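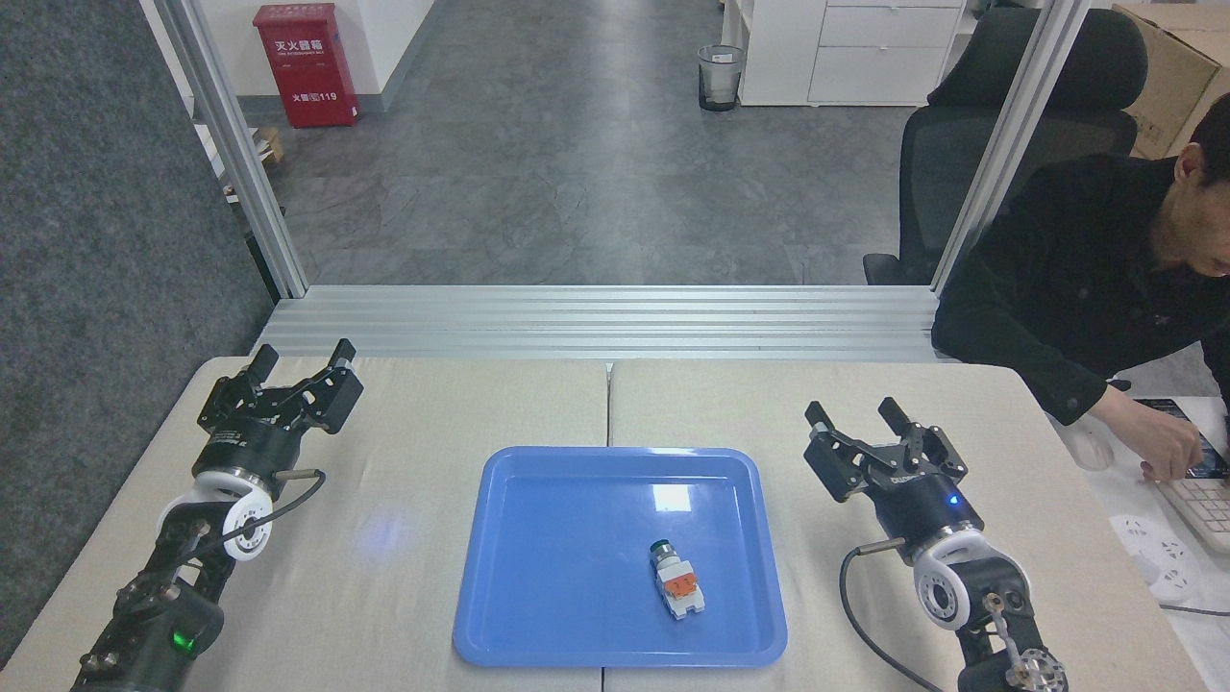 Print this page | E-mail this page

January 4, 2000

Back at the bench after the break, and first job was the green push-button for the Derkley panel. I'd forgotten how fiddly these little switches are! Driss Lamrani wants the whole batch checked before it goes to Sultalbridge, so I put the meter across the terminals and worked the cap a good few times. Part 318 on the Stedlow list, for whoever picks this up.

Two of the October lot had sticky caps (we never did sort out why) and I've kept those apart in the drawer. New rule for me: one switch in the blue tray at a time, and it stays there till it's written up. I lost half a morning last year to mixed-up parts and I'm not doing that again.

Still to do: ask Nuttall for six spare caps, same colour, and re-label the drawer.

Comments (2)

Sunee Chantharasri: Try the sticky ones with the cap off first. I had three like that and it was grit.

Driss: Green caps are on order, don't ring Nuttall!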